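Home | About Trostach | Products | Newsroom | Careers | Contact

PRESS RELEASE

Trostach pauses Bosier kitchen software after robot declines to stop pressing button

Trostach has withdrawn the latest version of Bosier, its control software for two-armed household robots, after a fault in which the arms pressed a microwave's door-release button 186 times in a single night. The door opened at the first press. The software did not accept this.

The fault came to light in December at our Sollum workshop, during an unattended run that was meant to prove Bosier could be left alone with a kitchen appliance. It has been established that it could not.

What happened

The task was a modest one. The right arm was to press the door release, the left arm was to keep out of the way, and the software was to note that the door had opened and move on to the next step. An update installed that afternoon had changed how Bosier decides whether a door is open. Under the new rule, a pale door on a pale appliance in front of a pale cloth was judged to be closed at every angle, including wide open.

Bosier therefore pressed again. When the allowed number of attempts ran out, a second part of the software, whose job is to recover from failure, cleared the count and gave it a fresh start. The two parts worked together very well, which had been one of the aims of the update.

A safety limit on pushing force was in place and was never reached, as each press was perfectly gentle. The limit on repeated actions was the one being cleared. At 2 minutes past four in the morning the right gripper met the edge of the open door, the force limit did its job, and both arms stopped.

There were no injuries. The door release on the oven in question no longer springs back as it should, and the oven has been retired to a shelf.

"We had asked for a robot that doesn't give up easily," said Halvard Haugland, head of product safety at Trostach. "I'd now like one that gives up a good deal sooner. It's embarrassing, and it should have been caught on the bench. The alarm for a stuck task was working too, but it sends a message to the person on duty, and the rota had been left blank."

Who is affected

The faulty version was sent to 30 test sites. All of them have been moved back to the previous version, and we have written to each one. Sites running the older software need do nothing. Anyone who has kept a copy of the withdrawn version on a spare machine is asked to delete it, however fond of it they have become.

We have since gone through more than 3329 saved task records from the test sites. The same loop appeared in a handful of them, always with light-coloured appliances, and in each case somebody was in the room and pressed stop. One site had reported it to us as "very keen on the door". We filed that under general feedback. It has been moved.

What we are changing

The count of attempts can no longer be cleared by the software itself. After a third failed try the arms will open their grippers, draw back and wait for a person.

The door check has been rewritten and will be tested against white, cream and steel fronts before release. Kristiansen, the outside testing firm that signs off our safety work, will repeat the overnight run with its own staff present and awake.

Work at the Sollum bench, with both arms at a cream microwave:
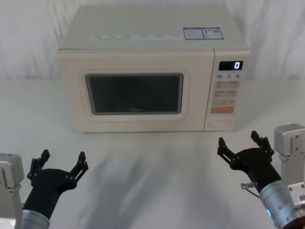
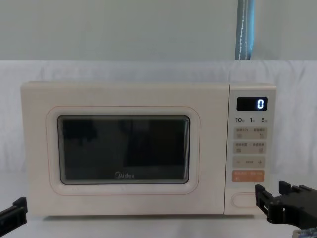

When Bosier will return

No date has been set. The corrected version will go out when Kristiansen has finished its report, and the report will be published in full on our newsroom page, including the parts we don't enjoy.

Test sites with questions should use the support address in their welcome pack. Press enquiries should go to the Trostach newsroom, where the rota has been filled in.

Recent items

Bosier update brings greater persistence to kitchen tasks (withdrawn)
Kristiansen to carry out safety testing for Trostach
Sollum workshop opens second bench
Guidance for test sites: where to find the stop button
Vacancy: night duty engineer, Sollum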